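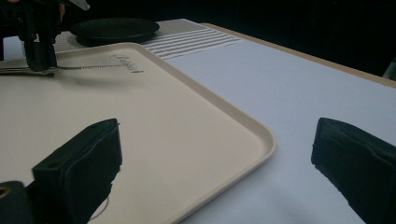

Fig. 2. The beige tray, flat on the table.

Step 2: Setting up the tray

Okay, tray time! I do this part before I open any drawers, and I'd do the same if I were you.

1. Wipe the table and dry it. A damp table makes the tray slide — I learned that with a full set of forks.
2. Lay the tray down with the raised rim facing up.
3. Press each corner. If one rocks, turn the tray a little and try again.
4. Set your utensils on it one at a time, long ones first, with a bit of space between them.

Note: My Parnwood tray gets 15 minutes in soapy water after each use (Zuzana Štěpánek swears by this, and she's right).

Caution: Don't drag metal utensils across the surface. Lift them! The matte finish scratches, and scratches don't buff out.

Go on to Step 3, sorting by length.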